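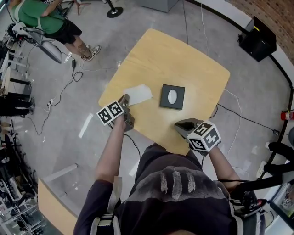 *Crumpled paper beside a square black tray.*

I have written 266 thank-you notes in my life that I can account for, and I would like most of them back. They all say the same thing. Thank you for the thing, it is just what I needed, hope to see you soon. I was nine for a good many of them, so I have an excuse. For the ones from my forties I have none.

My mother kept a drawer of note cards and would not let a gift be used until the card was in the mail. You could look at the sweater. I grew up thinking this was how gratitude worked, and it took me years to see that it was how stamps worked.

Every September now, someone writes a piece about the death of the handwritten note, and every September I read it with my jaw set. The writer always blames phones. I blame the notes. People gave them up the way they gave up aspic, once they were allowed to say what they thought of it.

Mebrat Degefa, who lived below me in Jarnulham, sent me the only one I have kept. I had fed her cat for two weeks. The card said the cat was fatter than she had left him and that she'd found my grocery list under the couch — was I really going to buy that much celery? Then her name. No thanks in it anywhere, and I have moved it through four apartments.

Compare the card I got from the dentist last month. It thanked me for my loyalty in a typeface made to look like a hurried person's handwriting, and I expect 3,000 other mouths were thanked on the same day. A cousin's wedding did much the same with 500 guests, except that ours praised a toaster we did not give.

So I have a rule, which I break. If I can't think of one thing to say that would make no sense to anybody else, I don't send a card. I call, usually on Sunday, when people are home and a little bored. It goes fine. My aunt still wants the card, and she gets one, and I tell her that the scarf is just what I needed.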